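The Robot That Folds Paper, and the People Who Fold Their Days Around It

The pitch for the Lurkach cell goes like this: two arms, one table, a sheet of paper, and at the end of it a paper airplane. I had watched the promotional clip enough times to hum the music. What the clip leaves out is Zofia Duda on her knees with a hex key between her teeth, which is how I first saw her on the morning I visited the Malinowski workshop.

She was tightening a clamp under the table. It had been tightened the evening before, too. "It walks," she said, once she had taken the key out of her mouth. "A tiny bit, all day long. The arms push on the table and the table goes for a walk."

Malinowski is a small firm that sets up and services robot cells for packaging plants. The paper folder isn't a product. It's meant to prove that a pair of arms can handle thin, floppy stuff that creases and slides, and the owners hope that somebody with a lot of cartons and leaflets to deal with will be impressed. I went because I wanted to know what it costs to keep a thing like that going, in hours and patience. I had a hunch the answer would be "a lot," and I was not talked out of it.

The day starts with the fingers. Each arm carries a pair of them, and before anything moves Duda wipes down all the inner faces with a lint-free cloth and a little alcohol. Paper leaves dust. Dust makes the grip slip, and when the grip slips the sheet turns a few degrees and every fold after that is wrong. She looks along each finger against a desk lamp, runs a thumbnail down the edges to feel for burrs, and closes the pair by hand to see whether the tips meet. If they don't meet she loosens two screws, nudges, and tightens again. On the day I was there she did this three times on the left arm before she was happy.

Next comes what the manual calls calibration and what she calls showing it where the table is. One arm at a time is brought down slowly until the tips just touch the surface. Set the height too low and the fingers scrape. Set it too high and they press on nothing, and the crease springs open again as soon as they leave. There is software for this, sold under the name Grilar, and it is supposed to find the table by itself. Duda lets it try and then checks the result with a strip of receipt paper slid under the tip. She should feel a slight drag when she pulls it. I asked how often the software gets it right. She gave me a look and went on pulling the strip.

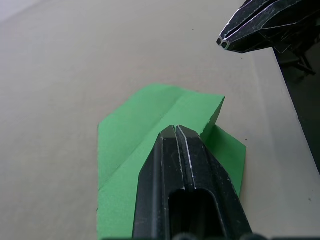
My real interest was the crease, the one job the whole cell exists to do. A person makes a crease by running a fingernail along it and doesn't think about it again. Here it takes a narrow pair of black fingers, pressed close together and brought down onto green paper, with the other arm kept well back over the table. Those fingers are scuffed all along their beveled edges, and I found that more informative than the brochure, where everything looks fresh out of the box. The sheet under them had got as far as a pointed shape that you could call half an airplane if you were feeling generous. One flap had its tip up off the table. Duda doesn't like a lifted tip. A finger coming in from the side can catch under it and drag the whole sheet along, and then you start over with a new one.

They start over often. The company likes to mention a run of 100 sheets, and I asked to see the notes from it. Menaka Gamage, who wrote the folding program, turned her laptop toward me without any fuss. The notes were honest enough. They listed every stop, and beside most of the stops was a short comment in Duda's style: "tip," "dust," "tip," "clamp again," "tip." What the notes don't have is a column for her time. I asked why. Gamage said it hadn't been asked for.

To be fair to Gamage, she doesn't oversell it. She thinks two arms working together on paper is a hard problem and that the cell does a decent job of it. She showed me how she moves a single point in the program when a fold lands crooked: stop the arm, guide it to the right place, save, run only that step, look. Her patience is remarkable. She moved the same point five times while I drank my coffee, and after the last one she said "hm" and wrote something down.

Irena Kaczorowski, who buys equipment for a packaging plant called Zikine and has sat through the demonstration, was less gentle when I reached her by phone. "I have people who fold," she told me. "They also notice when the paper is damp. I asked what the robot does when the paper is damp, and they said they would get back to me." She would consider a cell like this if it came with someone like Duda. It doesn't, at the quoted price. Service is a separate contract, and the rates go up after the first year.

That seems to me the part worth arguing about. I don't doubt that the arms can fold. I watched them do it, and a couple of the planes were good ones. But every good one had been made after someone had cleaned the fingers, squared the table, fed the strip under the tip and tossed the curled sheets out of the stack. Put all that on the bill and the sum looks different. The owners say the setup time will shrink. Maybe it will. They had the same line in a handout I was given, dated 3/31/20, and the clamp is still walking.

After lunch Duda swapped out one finger. The replacement came from a drawer of used ones, sorted by how worn they were, with the best kept at the back for visitors. New ones are too slick, she told me, and need a few days of work before they hold a sheet the way she wants. Two screws out, two screws in, cloth, lamp, thumbnail, strip of receipt paper. Gamage waited with her hand near the stop button. The arm came down, touched the table and scraped.

Duda reached for the hex key.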